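OK so I finally started on the big white table today. It has been collecting stuff since March and I'd gotten very good at walking past it 🙃

1/ Rule for myself: pens first. I write everything by hand before I type it up, so I own way too many, and the caps wander off like socks. Malou says to toss any pen without a cap. Malou is a monster.

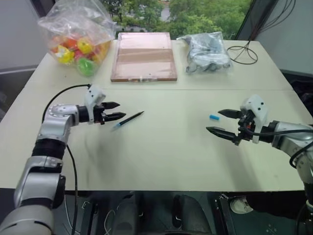 2/ Black pen, light blue cap. Are they even a couple? I'm leaning no, but I've seen stranger matches in my own drawer, so they both get to stay for now.

3/ The bag of colorful round things (toy balls? capsules?) is going to Lachlan's kids. Yellow, orange, pink, green, they'll lose their minds!! The pinkish tray I'm keeping. Pens could live in it (yes, all 100 of them, hush).

4/ The bag of gray and black stuff is a problem for after dinner. Same goes for the cables.

5/ Also, what gets smudges off a white tabletop? Poul swears by dish soap and warm water, Stanisława says baking soda. Taking votes until I've finished my coffee ☕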